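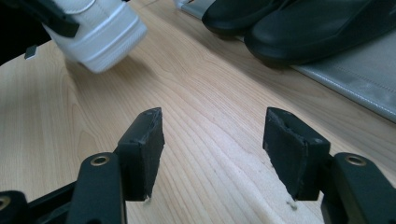

Rubber-padded fingers on the shoe bench at Dandstead.

About Dendel

Dendel is an independent test workshop for grippers, arms, cameras and controllers. We work from a single-storey unit in Dandstead and have done so since we split from a packaging machinery dealer. We do not make robots and we do not sell them. Customers send us equipment they are thinking of buying, or have already bought and are unsure of, and we run it against the goods they need to handle.

What we test

Most of our work is end-of-arm tooling. Footwear, folded clothing, soft pouches and small hardware make up the bulk of it. Shoes are a regular request from returns centres, where pairs come back in any order and any colour, and a finger that holds a canvas upper well may slide off a glossy one.

We also compare wrist-mounted cameras and the controllers that go with them. Camera trials are run under the ordinary overhead lighting a customer would have on site, with no extra lamps unless the customer asks for them.

How a trial runs

Each trial is 100 picks per item, per gripper. The operator records whether the item was lifted, whether it was set down where it should be, and whether it was marked. Pads are photographed at intervals and kept in labelled bags when they come off. We use worn pads as well as new ones, as a torn corner changes how a finger meets a thin edge and customers will be running worn pads for much of the year.

Our log for the shoe programme stands at 3941 picks. Of these, 2383 were made with flat rubber pads and the remainder with moulded fingers. All of it is available to the customers who paid for the programme, including the failed picks.

Tonen and Gape

Two tools of our own came out of this work. Tonen is the logging program our operators use at the bench. It ties each pick to the pad, the item and the controller settings in use at the time. Gape is a set of printed gauges for checking finger opening and pad angle before a run. Both are supplied to trial customers at no charge.

Working with us

Trials are booked by the week. Send a list of items, the make of arm you use and the flange pattern, and we will reply with a price and a start date. We need at least two of every item, or two pairs in the case of shoes. Samples are returned at the customer's cost or recycled locally.

The workshop closes for maintenance and recalibration in March.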